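이 사이트는 뉴스레터 구독 관리를 위해 쿠키를 사용합니다. [동의] [설정 변경]

로봇이 컴퓨터를 조립해 준다는 말, 어디까지 믿을까

4월 들어 "올해 안에 로봇이 작업대에 선다"는 보도자료를 또 받았다. 이번에는 사무용 PC를 재정비하는 업체 파바우(Pavau)다. 중고 데스크톱을 열어 프로세서를 갈아 끼우는 공정을 로봇팔에 맡기겠다고 한다. 자료에 따르면 시험 작업 163회 가운데 108회가 사람 손을 빌리지 않고 끝났다. 홍보 담당자는 이 숫자를 자랑스럽게 굵은 글씨로 써 놓았는데, 나는 나머지 55회가 더 궁금하다. 소켓 핀이 휜 메인보드가 몇 장 나왔는지는 자료 어디에도 없다.

프로세서 교체는 사람에게는 쉬운 축에 드는 일이다. 레버를 젖히고, 방향을 맞춰 내려놓고, 다시 잠근다. 기계 쪽 사정은 다르다. 얇은 칩을 기울이지 않고 집어야 하고, 전선이 지나가는 좁은 케이스 안에서 어디에도 걸리지 않게 움직여야 한다.

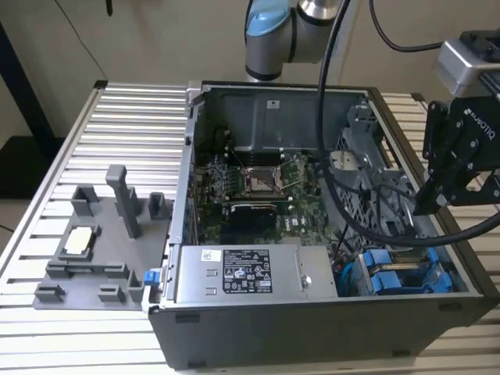
옆판을 떼어 눕힌 데스크톱과 로봇 그리퍼. 소켓은 비어 있고 프로세서는 왼쪽 회색 트레이에 놓여 있다.

눈여겨볼 것은 트레이다. 부품 자리를 미리 파 두면 로봇은 칩을 찾아 헤맬 필요가 없다. 본체를 눕히고 옆판을 떼고 소켓을 열어 두는 일까지 누가 맡느냐에 따라 '자동화'라는 말의 무게도 달라진다. 파바우에 물었더니 준비 작업은 "당분간 직원이 한다"는 답이 왔다. 그럼 그 직원이 칩까지 끼우면 얼마나 더 걸리나? 여기에는 답이 없었다.

세소프(Sesthorpe)에서 수리점을 하는 라두 시마는 지난 분기에 본체 387대를 손봤다. "같은 모델이 두 대 연달아 들어오는 날이 드물어요. 먼지 낀 것, 나사 뭉개진 것, 전 주인이 케이블을 묶어 놓은 것. 그걸 다 알아보면 그때 한 대 사죠." 자동화 설비를 다루는 베루즈 안사리는 조금 더 후하다. 같은 기종만 줄줄이 들어오는 공장이라면 지금 기술로도 해 볼 만하다는 것이다. 다만 그도 집 안의 잡일 이야기가 나오자 손을 저었다. 빨래 개기는 아직 멀었다고 한다.

파바우는 여름 전에 새 수치를 내겠다고 했다. 실패한 횟수와 망가진 부품 값도 함께 적어 달라고 부탁해 두었다. 받으면 이 지면에 그대로 싣겠다.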